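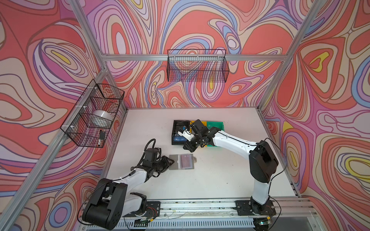
Fixed-camera view of the cell, both arms over the table.

Card insertion by teleop: demos look fine, policy drops the card at the handover

Asked in: Teleoperation and demonstration recording
Viewed 2829 times

I'm recording demonstrations on a two-arm cell, leader-follower style, one operator driving both arms. The task is to take a card and get it into or out of a sleeve in a flat holder, with one gripper steadying and the other moving the card. Two wrist cameras plus the fixed one in the photo.

I have 462 episodes so far. 53 of those I've marked as failed and excluded. Training on the remainder gives a policy that reaches the holder reliably and lines up with the card, then stalls with both grippers nearly in contact. If it does close, it closes on one side only, or the second arm arrives early and knocks the card out of plane. Loss looks normal. Replaying a recorded episode open loop works more often than the policy does, which I find annoying.

Details that may matter:

Recording is at 30 Hz, joint positions for both followers, action taken from the leader joints.
Gripper command is the raw leader trigger value, 0 to 1.
Two operators. I record in the mornings, Nives Marino records on Saturday.
Wallpaper on the walls is swapped between sessions, table stays white.
Software is Brollia for recording, with our own training script.

Is this a data quantity problem, or am I demonstrating it badly? I can get to 2000 episodes by the end of January but would prefer not to if the extra ones will have the same fault.

Dörte Hellwig

3 answers, sorted by score

Answer 1 (accepted)

Don't record any more until you've looked at the pauses.

The symptom you describe, stalling just before contact, is very common with position targets and human demonstrations. The operator gets both grippers near the card, stops, checks the view, then commits. During the stop the observations are almost constant and the actions say "stay here". If a third of each episode is like that, staying put is what the policy learns for that configuration.
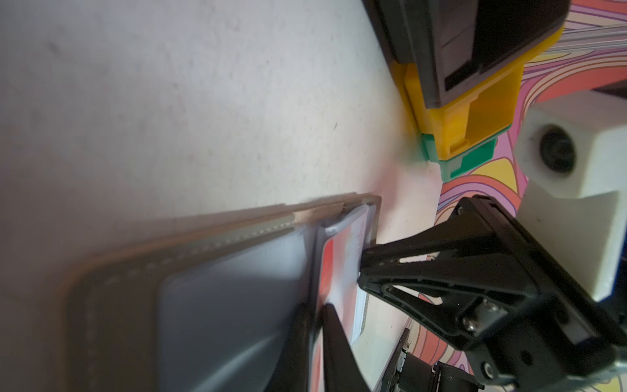 With tips that close together there isn't much in the image to tell "about to grip" from "already gripping", and glare off a clear sleeve makes it worse. So the timing information has to come from somewhere else. I would do the following, in order.

1. Plot joint velocity for each episode and mark any stretch where both arms are under a small threshold for more than half a second. Look at where in the task they fall. If they bunch up before the handover, you've found it.

2. Trim those stretches, or downsample them to a few samples. Keep the frames where the gripper value is changing, even if the arms are still. An automatic trimmer that looks only at arm joints will delete your grasps.

3. Check the gripper channel. With the raw trigger value as the action, the leader goes past the point where the follower fingers meet the card, and the difference between the two is your grip force. That part is good, so leave it alone. What you want to check is that the measured follower opening is in the observation. If it isn't, add it. It is the cheapest contact signal you have.

4. Fix the order of the two arms. Pick one: steadying arm arrives and closes, moving arm arrives and closes, steadying arm opens, moving arm retracts. Write it down and have both operators follow it. If you do it one way and Nives does it the other, the policy may average the two, and you get the second arm arriving early.

On the operator side, practise the motion ten times without recording before each session. Slow and continuous is better than fast with stops. If you lose the card, don't fumble for it for 20 seconds and then keep the episode. Either abort or record recoveries on purpose as a separate set with their own label.

Regarding your excluded episodes, I'd go back through them. The ones where the card slips and is regripped cleanly are useful. The ones that end with it on the table are not.

Comment: Trimmed as per 2 and plotted as per 1. The pauses were nearly all in my episodes, just before the second gripper closes. Also confirmed we were doing the arms in opposite order. Retrained on the trimmed set with only my order and it commits to the grip now. Still misses at the sleeve mouth a fair bit. - Dörte Hellwig

Comment: Sleeve mouth is a different problem - probably lighting. Try recording with the lamp in two or three positions.

Answer 2

Had similar on a Haberkorn bench with thin parts. Check your camera sync before anything else. Our wrist streams were 90 ms behind the joint log and it only showed up on the last centimetre of travel. Tap the gripper on the table, find the contact in the video, find it in the joint trace, compare. Do both wrists separately, ours had different delays.

Also the leader arm needs gravity compensation or some sort of spring support. If the operator's forearm is holding it up you get tremor in the action, and the policy copies it near contact.

Comment: Sync was one sample out on the left wrist, none on the right. Corrected, thanks. - Dörte Hellwig

Answer 3

more data. we went to Dikier arms and it went away

Comment: Did you change anything else at the same time?

Comment: new grippers and retrained from scratch so hard to say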